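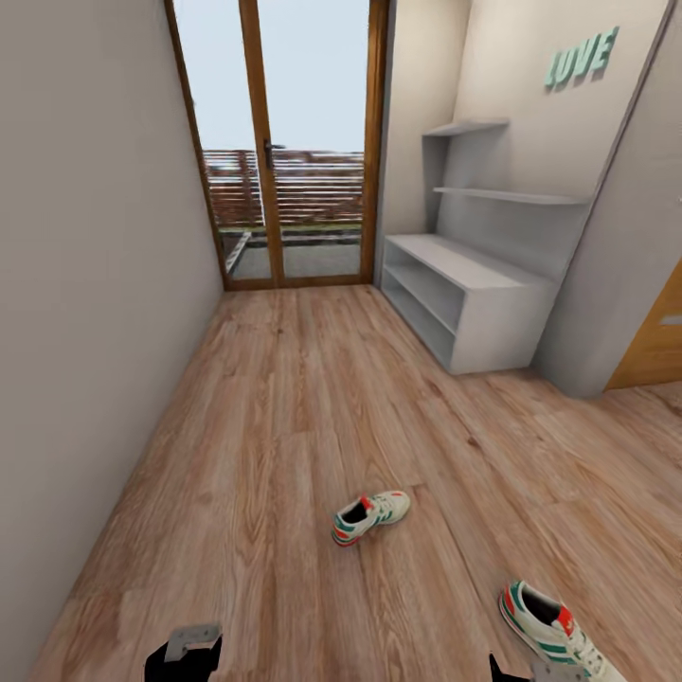

Skestitz Two-Arm Tidy Kit, for Vurnstead bases. Sold as a kit, not as a finished housekeeper, so please read to the end before you order. Main question we get is "can it do chores yet" and the answer is some of them, slowly. Shoes are where we tell everyone to start. Task file 2 in the bundled simulator is a hallway with a pair of sneakers left out on the floor, one over on its side, and a low white cabinet with two open cubbies by the glass door. Job is shoes in cubby. Sounds like nothing. Takes in driving, looking down, a soft grasp, and letting go inside a tight space, and a shoe on its side wants a differnt grip from one standing up.

Print this page
E-mail this page

What you get
Two black grippers with brackets and gray plates. Cable set. Simulator license for one seat, 10 household task files. Base not included. Laptop not included.

Works with
Vurnstead base, October firmware or newer. Older firmware will drive but the arms won't wake up. Zedinum controller OK with the adapter (order separately, ask for Rhea).

What it's good for right now
Picking up shoes, soft toys, empty plastic bottles. Putting bins back on a low shelf. On the shop floor – moving light parts from tray to tray, same spot every time. That one is the closest to leave-it-alone work and most of our repeat orders are for it.

What it isn't good for
Laundry folding. Wet dishes. Anything with loose cords. Stairs, obviously. Laces are still a pain, a finger can hook one and drag the shoe back out of the cubby. Jhun Calimlim is working on the release move, no date promised.

Sim first, then floor
Run the task in the simulator untill you're bored of it, then try your own hallway. Expect a drop. Real shoes squash and real floors have grit on them. Dudek wrist cameras help – sold on their own page.

Payload per arm: 800 grams
Part no.: 719
Lead time: 2 weeks, longer if you need the adapter

Returns OK if the grippers haven't been drilled. Simulator license can't be returned once the key is opened. Questions on fit, write to Rhea Talavera before ordering and give her your base serial number and the firmware version off the start screen.

Page updated 31 January 2018

Print this page
E-mail this page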